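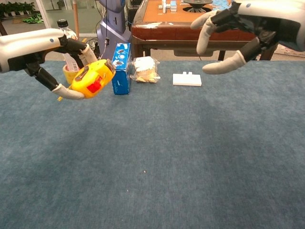 Attachment 1: bench 2, carpeted top, tape measure and packing tape at left, blue box upright, wooden table behind

Ticket 566
Subject: Carton lengths do not match cut list, packing bench 2
Site: Flavthorpe
Opened by: Phyllis Naylor
Assigned to: Taner Kozan
Priority: 3
Status: Closed, with one follow-up open

Problem as reported
Cartons measured at bench 2 come out short against the Sæther cut list. Error is the same on every carton checked, 2 mm on the long side. The same cartons measured at the receiving desk agree with the list. Short side not checked. Packing of the Lultia order is on hold until resolved.

Log

16/02/2023 08:40 Naylor
Ticket opened. Only the yellow tape measure has been used at this bench. Steel rule from receiving gives the list value. Photo attached.

09:05 Kozan
Please confirm how the reading is taken: hook over the outside edge, or hook pushed against an inside wall. Also confirm whether the carton is on the carpeted top or on the wooden table.

09:20 Naylor
Hook over outside edge. Carton on the carpeted top. Have not tried the wooden table.

09:50 Kozan
Test 1. Same carton, same tape measure, moved to the wooden table. Reading still 2 mm short. Surface ruled out for this fault.

10:05 Kozan
Test 2. Tape measure laid against the steel rule, starting at the 100 mm mark on both and ignoring the hook. Readings agree up to 2,000 mm. Blade printing is good. Fault is at the hook end.

10:15 Kozan
Test 3. Hook checked for travel. It should slide by its own thickness so that outside and inside readings both come out right. It does not slide. Adhesive residue under the hook plate, holding it in the pushed-in position. Outside readings are short by the amount of the missing travel, matching the report.

10:20 Isaksson
Is the residue from the packing tape? The two are kept next to each other on that bench.

10:30 Kozan
Probable but not confirmed. Residue is tan and tacky. Could also be label adhesive.

11:10 Kozan
Hook plate cleaned with isopropyl alcohol on a cotton swab, worked back and forth until free. Blade wiped for the first 300 mm. Case not opened. Do not oil the rivets, oil picks up carpet lint and the hook will stick again.

11:25 Kozan
Retest, outside: matches steel rule. Retest, inside: matches steel rule. Repeated after pulling the blade out and letting it back in. No change.

11:40 Naylor
Rechecked the held cartons. Long side is on the list value. Short side also checked, OK. Hold released.

13:15 Nieminen
Do cartons packed before the ticket was opened need to be pulled? Skikcombe has a pallet from bench 2.

13:30 Kozan
No. The cartons were right and the reading was wrong. Pull only if someone trimmed or swapped a carton because of the reading.

13:50 Nieminen
Checked with the shift. No cartons trimmed. Pallet stays.

14:10 Norðdahl
Bench note added to the packing sheet:
- Check hook travel by hand at start of shift.
- If the hook does not move, use the steel rule and report it.
- Store the tape measure away from the packing tape roll.
- Water bottle and snacks off the bench top before cartons are opened.

Cause
Hook plate on tape measure stuck with adhesive residue.

Resolution
Cleaned and verified against steel rule. No parts replaced.

Follow-up
Bench 3 uses the same model of tape measure and has not been checked. Assigned to Isaksson, due before the end of February.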